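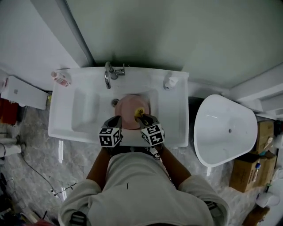

*A demonstrator uses two hand-held grippers and a plunger at the bathroom sink.*

**Student robotics club releases household task recordings**

FLALITZ, September 2019 — The Flalitz Student Robotics Club has finished the first stage of its bathroom chores project and will make the recordings available to other school and college clubs at no charge. The set holds 3,214 recordings of people doing everyday jobs with hand-held grippers. Of these, 1,536 were made at a sink.

The project, named Bisudix, began in June. Club members work in pairs. One member does the task with a gripper in each hand, and the other keeps the log and resets the items between takes. The recordings are then used to train a two-armed robot the club is building for the Farnov student competition, where teams are scored on household jobs they have not practiced in the competition room.

"We picked the bathroom because the other teams we know of were all doing kitchens," said Evelien Vanhove, the club's project lead. "A plunger is harder than a cup. You have to press on it and keep it straight, and the first versions of our grippers let the handle turn."

The sink tasks include using a plunger in the basin and handling a towel. Cloth has taken the most time. A towel changes shape every time it is picked up, so members record the same job many times from different starting positions.
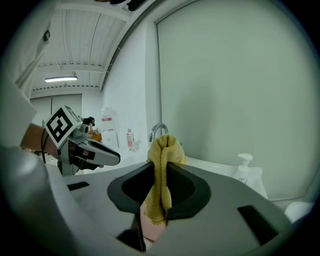

*A yellow towel held in a gripper at the sink counter, with a second gripper reaching in from the left.*

Each take is checked by a second member before it goes into the set. Takes in which the markers on the grippers are hidden for too long are left out, and so are takes where an item is dropped and picked up by hand. The written instructions for each task come with the recordings, along with the club's notes on what went wrong.

Tamás Pap, who teaches the evening class the club grew out of, said the checking has been useful for newer students. "They watch a lot of takes and start to notice things — a wrist angle, or a grip that is too low on the handle. Then they do it better themselves."

The club has eight members this term and has room for more. No programming experience is needed to join the recording sessions. Grippers were assembled by the students, with parts and bench time provided by Schouten, a local machine shop.

The second stage will cover tub cleaning and putting away small bottles. Clubs that would like a copy of the recordings, or that want to add their own, can write to the Bisudix team in care of the Flalitz Student Robotics Club.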